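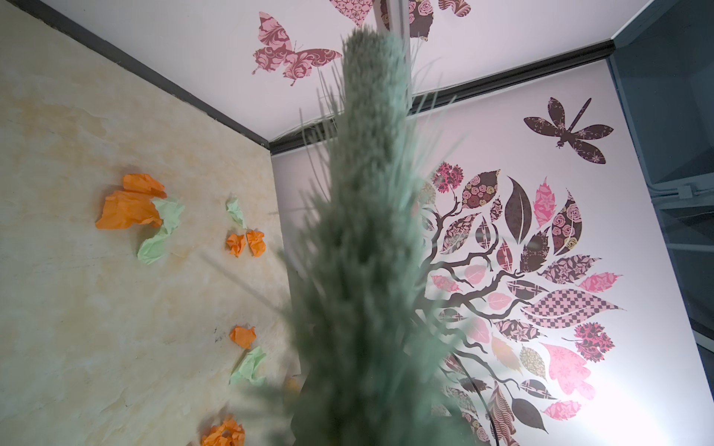
Matomar is the ferry pilot from the fantasy drama Edosier, and I'll say up front that this article is written by somebody who has watched the whole run more often than is sensible. He first turns up in the second episode of season 1, asleep in the bottom of his own boat, and for almost half that season you'd be forgiven for thinking he was comic relief. He gets the jokes, he gets the bad hat, and he gets left behind on the dock whenever the others go off to do something dangerous.

Background

The show is set in and around Dullville, a river town where the dead are carried across the water every Monday at dusk. Matomar inherited the job from his aunt, Macapagal, who held it for 156 years (ferry pilots don't age while they're under contract, a rule the writers remember about half the time). We learn in season 2 that he never wanted it. He'd been training as a bell founder, and the scenes in the old foundry are some of my favorites in the whole series — very little dialogue, lots of hammering, and that lovely low horn theme underneath.

What he can and can't do

Matomar can see the dead in daylight, speak to them, and call them back to the riverbank if they wander. He can't lie to them, though. That one comes up a lot. In "The Short Crossing" he has to tell a drowned boy exactly how long his mother looked for him, and I still have to pause it every time!

He also can't set foot on the far bank. Fans argued for ages over whether this was a curse or just a clause in the contract, and the season 3 finale settles it, sort of: we see the signed page, and the line is there, but it's in Macapagal's handwriting and clearly added later. Make of that what you will. I think she was protecting him. Plenty of people think she was protecting herself, and the way she avoids him all through season 4 does give them something to work with.

The ledger

Every passenger goes into the ferry ledger, and by the time the story opens Matomar has written down 1,414 names of his own. The number matters because the contract is supposed to end at the next one, and he keeps finding reasons not to pick up the pen. Once you know that, go back and look at the early episodes, where he's forever losing his ink or pretending the boat leaks. It plays very differently.

Performance and reception

Anel Baloyi plays him, and was only signed for 12 episodes to begin with. The part grew because the audience took to him so fast, and from season 2 onward Baloyi is in the opening credits. Reviews at the time were a bit lukewarm on the show itself (the middle of season 3 does sag, I won't pretend otherwise) but they were nearly always kind to the ferry plot.

The last episode is still divisive. Matomar fills in the final line of the ledger, and the camera stays on his face, so we never get to read whose name it is. The popular theory is that it's his own. Mine is that it's Macapagal's, mostly on the strength of the horn theme coming back at that moment, which up to then had only ever played in scenes about her or the foundry.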